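Workshop Notebook, Skesgate Repair and Craft Room
14 September 2026
Entry by Wondimu Kahsay

Subject: adhesive trials for the Gidey display boards

The first set of bonded joints was opened for inspection this morning. The samples had been left under weights in the back cupboard, in accordance with the procedure agreed in January. Of the 16 joints prepared, 5 separated under hand pressure. All five were card to painted softwood. The joints on bare softwood held, including the two made with the older Tatden sticks.

The painted surfaces had been wiped with a damp cloth before bonding but had not been sanded. Kadri Rimkutė has proposed that the next set be divided, with half of the painted pieces scuffed with medium paper and half left as they are. This is accepted. The glue, the weights and the waiting period are to stay the same.

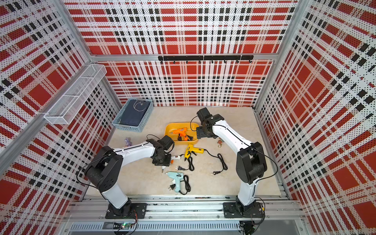

The question of stick length remains open. Short sticks leave a stub that cannot be fed by the trigger and must be pushed through by the next one. When two grades are in use on the same day, the first bead after a change is therefore a mixture and should not be used on a sample. Colleagues are asked to run out a strip on scrap card until the color is even. Two entries in the previous book do not say whether this was done, and those results have been marked as doubtful.

Stock was reconciled against the purchase sheet. The sheet shows 2,786 sticks received from Skender. The sealed cartons agree with their labels. Opened cartons are to be used first and kept away from the radiator, where one lot had begun to stick together in its bag.

Small decorative pieces for the boards are a separate matter. They have narrow bases and give very little area for glue. Kadri suggests a thin card disk under each piece, so that the bead can be laid around the edge. A trial of this is entered under the next set.
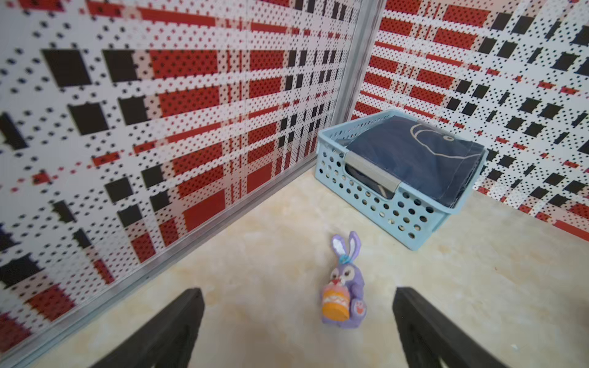 Small purple bunny with a light blue bow.

Cleanup: strings of glue on the sample boards came away with a plastic scraper once fully cool. The metal scraper marked the paint and is withdrawn from this work.

Outstanding:
Cut and label painted softwood for the divided set (W.K.)
Obtain medium paper; the drawer holds only fine (K.R.)
Ask Gidey whether the boards will hang in direct sun
Correct the January page, where the weights are given in the wrong column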